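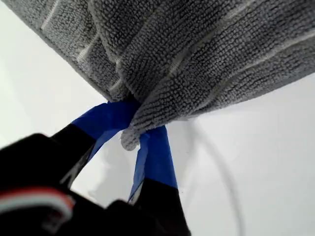 Microfiber towels: a love thread

By Drahomíra Urban
Thursday, 7:40 pm

1/ Okay, I have been wanting to do this one for ages. A whole thread on gray microfiber towels! The nubby kind with the thin pale lines of stitching running across them. If you only own the flat, slippery ones that came free with your glasses, please stay with me, because these are a different animal and I love them.

2/ Some background for new people: I have 53 of them. Yes, I counted, because my sister bet me it was over 60 and the loser had to clean the other one's oven. Guess whose oven is very shiny right now (mine!!). She used four of my towels to do it, too.

3/ Look at that texture first. All those little rounded nubs packed into rows - that's where the work gets done. Dust goes down in between them and stays put until the wash. A flat cloth just pushes my dog's hair from one end of the shelf to the other.

4/ The stitched lines are my favorite bit and I can't fully defend it. They split the towel into wide bands, and I use them as folding guides. Fold along a line, fold along the next one, and you have a neat pad with a bunch of clean faces to turn to. It makes me so happy every time.

5/ Now hems. A good straight hem is what I check before anything else in the store. If the edge is already wavy on the shelf, it'll be curling like bacon by July. I run a thumb along all four sides. People have looked at me. It's fine.

6/ Color! Gray, gray, always gray. I bought a white stack from Talby once and they looked tragic after a single go at the bike chain. Medium gray hides tea, it hides shoe polish, it hides whatever lives behind my stove.

7/ Someone asked on my last thread which brands I buy. The everyday ones are Gavalas and the big thick ones for the bathroom are Clolach. I paid for all of them with my own money and I'm sure yours are lovely too. Feel them before you buy if you can, that's really the only test I trust.

8/ Washing, since half my messages are about washing. Warm water, a small amount of plain liquid detergent, and NO fabric softener. Softener coats the fibers and then the towel just smears things around and you blame the towel. Poor towel.

9/ Also keep them away from your cotton bath towels. Microfiber grabs lint like it's being paid for it. I learned this with a fluffy orange bath mat and spent an entire evening picking orange fuzz out of gray nubs with tweezers while watching a baking show.

10/ Drying: low heat or the line. I'm a line person from June on. Give each one a good hard snap first and they come in so much softer - my neighbor says it sounds like somebody cracking a whip out there at seven in the morning. Sorry, Pilar upstairs!

11/ Folding, part one. Start with the towel face down, hem edges lined up with the edge of the table. Bring the long sides in to meet in the middle, then fold the whole thing over on itself. Smooth it with your forearm, it's faster than your hand.

12/ Folding, part two. Fold in thirds from the short end and tuck the last bit under. You get a chunky little brick that stands up on its own in a drawer. I fit 15 in the kitchen drawer this way, and the rest go in the hall closet in an old Wurkenora crate.

13/ If you grab one out of the middle of a pile, pinch it up by the fabric and let it hang for a second. The folds drop and you can usually spot a hem to get hold of. Then find a corner from there. So much quicker than wrestling the whole bundle on the bed.

14/ When do they retire? When the nubs feel crunchy or flat, they go down to the garage for the bike and the mower. After that they become dog towels, and Biscuit is extremely hard on his towels, so that's usually the end of the road.

15/ This account just passed 2,000 followers, by the way, and I'd like to know what on earth you're all doing here, but I'm thrilled. Next week is dish racks. If you have a way of folding these that beats my brick, send it over, I'm ready to refold the lot.

Contact: use the message form | © Drahomíra Urban | Back to top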